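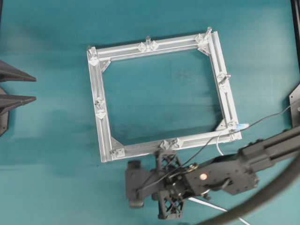 4 min read

The pamphlet in the rack at Drollon said that most patients regain confidence within weeks. I read it twice while I waited for my mother to finish with the blood pressure cuff. It had a drawing of a woman laughing at a salad. It didn't say confidence in what.

My mother had been put on Pristia in January. Her doctor drew a heart on the back of a lab form, then drew a line through part of it and tapped the line with his pen. Her heartbeat was out of rhythm, he said, and the pills would keep a clot from forming. I asked how many people like her would have a clot anyway. He said that was an excellent question and gave me the pamphlet.

So I went home and read the study. I'm not a doctor. I sell floor tile, and I have spent a good part of my life reading the small print on sealant. There were 3,719 patients in the thing, and the number everybody liked came from a group of 106. What became of the rest was in a table at the back, in type the size of sesame seeds.
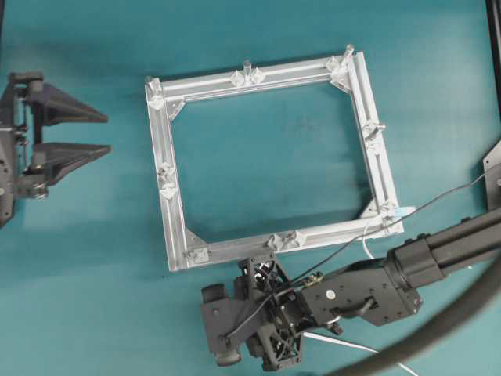 I told my mother this over soup. She asked if I wanted crackers.

"I'm only saying they picked the good ones," I said.

"I'd have picked the good ones," she said. "Do you want crackers or not?"

She took the pill at seven every evening, with the television on, and wrote it down in a notebook she kept under the phone. Pill, 7:00. Pill, 7:00. Pill, 7:10, call from sister. I looked through the notebook once while she was in the bathroom. I was hoping for dizziness, I think, something I could bring in and put on the desk. She had written down a recipe for lemon bars and the price of a new gutter.

At the next visit there was a different doctor, a young one, who wanted her in the Flunen program. Flunen was a wristband. It would listen to her pulse all night and send what it heard to a building in another state. Somebody there would call if they didn't like it.

"Who?" I said.

"A member of the care team."

"A nurse?"

"A member of the team," she said, and turned the screen a little so I could see a green line going up and down.
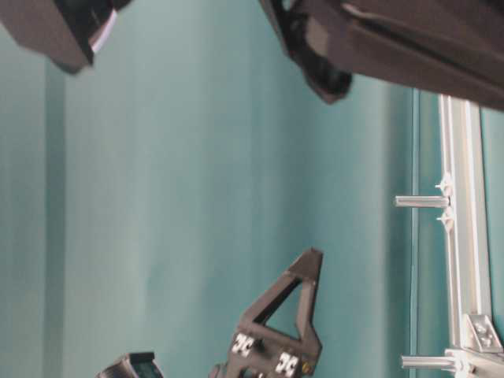
A gripper finger near the frame.

My mother held out her arm. She has always held out her arm for people. When I was a boy she let a man at a fair guess her weight, and he was off by a lot and she told him he was right.

The wristband called on the second night. That is, a person called, at ten to three, and my mother called me, and I drove across town with my coat over my pajamas. She was sitting at the kitchen table with her purse in her lap. Her pulse was 130, the person had said, and was she feeling any discomfort? She had told them she was feeling woken up.

I put two fingers on her wrist, below the band, and watched the clock on the stove. The stove clock has no second hand, so I counted until the minute changed, lost my place, and started over. It seemed fast to me. It also seemed slow. Mine was going harder than hers and I kept mixing them up.

"Well?" she said.

"I don't trust that thing," I said.

"You don't trust the pills either."

"I don't trust how they talk about the pills."

She thought about that, or about something else. Then she got up and put the kettle on, and I sat there with my hand out on the table where her wrist had been.

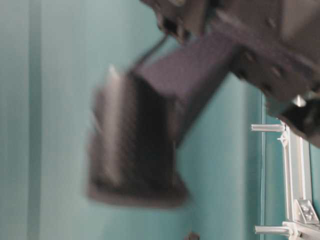 A closer look from the side.

We did go in, in the end. They kept her until noon and found nothing they cared to put a name to. The cardiologist said the band might have been picking up noise. I asked him what sort of noise. He said movement, a loose strap, any number of things, and that on the whole the data were very encouraging.

I drove her home by the river road because she likes it. She had the discharge papers folded into her purse and the band still on.

"Take it off," I said at the light.

"They said to leave it."

"They said it was noise."

"They said might," she said. She pulled her sleeve down over it - the good cardigan, she'd had time for that at three in the morning - and looked out at the water. At seven I called her, and she had already taken the pill.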